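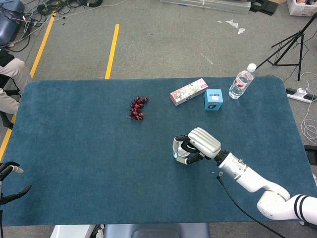

Figure 1. Grapes, two small boxes and a water bottle lying on its side, on the blue felt.

17th November, Capucine Millet and Yvette Boychuk
Home Papers Notes People Contact

3. The table and what was on it

3.1 Choice of things

We spent a good deal longer choosing the objects than we had meant to, and we would like to set down how it went for anyone planning a study of the same sort. The Plastell word study asks how people talk about small household things when they lie about together on a table - which words they reach for first, and which things they feel belong with which. An earlier round in Plondasberg had used a set of plain wooden shapes, and our speakers were polite about them and had very little to say. We wanted things that a person might come across on a sideboard after a long weekend.

So the set is a mixed one. The grapes are dark red and glossy, with a thin stem curling away at one end, and we are fond of them as an object of study because they can be one thing or many. Of the 31 adults who took part, 20 spoke of the grapes in the singular at least once ("the bunch", "that bit of fruit"), and quite a few of those changed to the plural in the very next breath. The two boxes raise another question. One is long and has pink in its printing, the other is a small pale blue cube, and a box of that kind can be named by its shape, its colour or whatever one supposes to be inside. Our speakers did all of these, sometimes in a single sentence, and we have kept every version in the list.

The water bottle is clear, with a white cap and a label in red and white. It may stand or lie down, and the layouts include both. In Figure 1 it lies at the back, tipped at an angle with the cap pointing up and to the right, and a lying bottle brought out a lovely range of verbs: "fallen", "resting", "rolled off", "having a nap". A standing bottle was mostly just "there".

3.2 The surface

All the layouts share the large table with its blue felt covering, known to both of us as Marty after the neighbour who sold it to Yvette. Felt suits the work very well. It is quiet when a mug is put down, and a round thing placed on it tends to stay where it was put. We did worry that so strong a colour would creep into the descriptions, and it did a little, chiefly when people came to the pale blue box ("the blue one, well, the lighter blue one"). These remarks are marked in the list and left out of the colour totals.

3.3 Things inside other things

The second kind of layout brings in a white mug and a white spray bottle, with the bottle leaning inside the mug and its trigger head sticking up over the rim. We had expected people to treat this as a mug with something in it. Many preferred to begin with the bottle and mention the mug as the place where it was kept, much as one speaks of a toothbrush and its glass. A smaller group disapproved, quite firmly in a few cases, and told us that a cleaning bottle had no business in a cup anyone might drink from. We had said nothing at all about cleaning. The grapes lie well apart from the other things in this layout, and several speakers left them until last, almost as an afterthought.

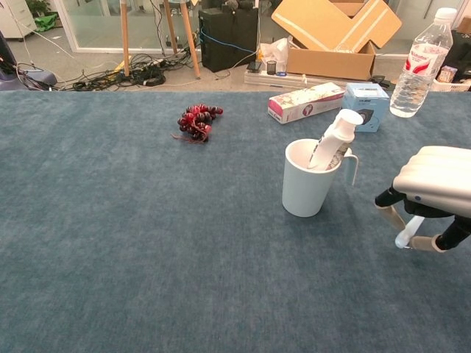
3.4 Building the word list

The recordings were typed up by the two of us and checked against each other in December. Taken together they gave 716 naming phrases, which we brought down to 169 headwords by joining singulars with plurals and by setting aside false starts. Sorting was done in Irkimero, a plain card-filing program that we both happened to know already. Where we disagreed over a phrase we talked it through over tea, and where tea did not settle it the phrase was entered under both headings. "Bottle" was much the most troublesome, as two quite different objects have a fair claim to it, and it is treated separately in Section 4.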